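Can a machine put the cups away yet? Save your money and buy a drying stand

By Siu-fong Lu
24 May 2018

Every spring I get the same letter in a slightly different form. A reader has seen a clip of a robot tidying a kitchen and wants to know whether to wait for one before redoing the cabinets. My answer in April was no. It's still no, and I've now spent a good deal of time reading up on it, so let me at least tell you what to do in the meantime.

Start with plastic cups, the chore everybody thinks is easy. A cup stand with upright pegs does most of the work. Turn each cup over, drop it on a peg, walk away. Leave a finger's width between rims or the insides stay damp. Don't nest cups until they're bone dry, and wipe out the tray under the pegs once a week with a little vinegar. My own stand is a Dukier, cost $12, and has outlived two dish racks. 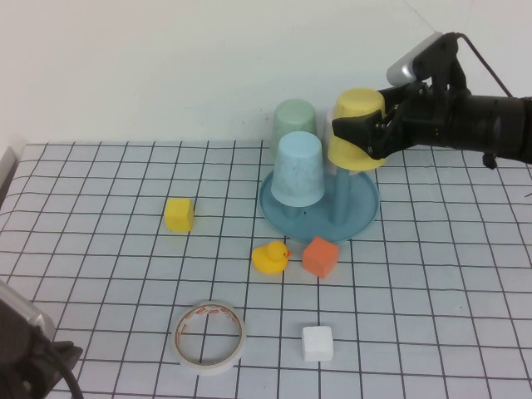
3 min read

One yellow cup, held upside down right over its peg, with a gripper squeezed around the side of it. I'll grant that this is the correct way up for a cup on a stand. But look at how the work is laid out: plain wall behind, a grid mat underneath, three cups and plenty of elbow room. My sink at six in the evening has a colander in it, a lid that fits nothing and a cup with oatmeal welded to the bottom. Show me an arm that can scrub the oatmeal and I'll write a different column.

Then there's the clutter. A rubber duck, a few small cubes and a roll of tape are sitting out in front of the tray, which I admit is closer to a real family table. For that kind of mess I use one shallow bin per room. Everything small goes in it before supper and gets sorted on the weekend. Tape goes back to the workshop, on a dowel, with the end folded under so you can find it.

The shop floor is no better, as far as I can tell. Chih-ming Chuang runs a small cabinet shop in Dirville and priced an arm for loading his sander. He would have needed every blank set in the same spot, facing the same way. "If I'm doing that, I've done the job," he told me. He bought a rolling cart.

So sort by hand, dry upside down, and ask me again next year.

COMMENTS

Kendov: Vinegar left a cloudy film on my tray. Dish soap and hot water worked better for me.

marge_in_the_mudroom: My robot vacuum ate a sock and the fringe off a rug. I am in no hurry for one with fingers.

Siriwan: You're too hard on them. People laughed at dishwashers too. Does the one-bin trick work with teenagers?

Siu-fong Lu: Siriwan, get a bigger bin.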